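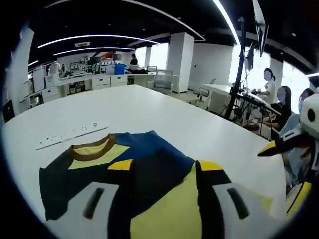
Color-block shirt on the table, a gripper at the near edge.

Folding, again, and what the planner knows

Skindano's new release came with a promise that its planner can now "understand" a garment. I have read that sentence in three products' notes this year, so I asked Hildegard Harms, who maintains the perception code at Ustwood, what it means in practice. Her answer was shorter than the release notes. The model predicts a set of keypoints -- collar, cuffs, hem corners -- and the planner picks grasps from those. If the keypoints are wrong, the plan is wrong, and it is wrong with great confidence.

The headline number is 68 percent of folds completed without a restart. I'd like to know what counted as a restart. The notes don't say, and they don't say how many garments in the test set were also in the training set. A shirt with panels in different colors is a gift to a keypoint detector. Try a plain black one. 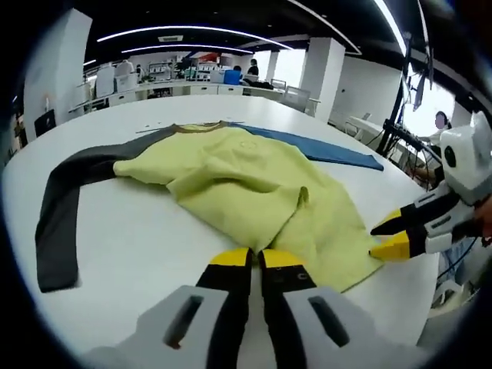

Then there is timing. The planner updates at 2 Hz while the low-level controller runs at 60, and everything in between is interpolation. That may be fine for cloth lying still. Cloth being pulled by two grippers at once is another matter, and I haven't seen a plot of it yet. Harms says her group gets better results by dropping the plan after every grasp and starting over from the current view, at the price of more than 30 extra seconds a garment. Slow, but at least you can tell why it stopped.

The logging tool is the part I would keep. It writes the predicted keypoints next to the commanded poses, so a bad grasp can be traced back to a bad guess. Draltholm's viewer opens the files as they are; Mühlbauer's needs a converter, which is promised for May.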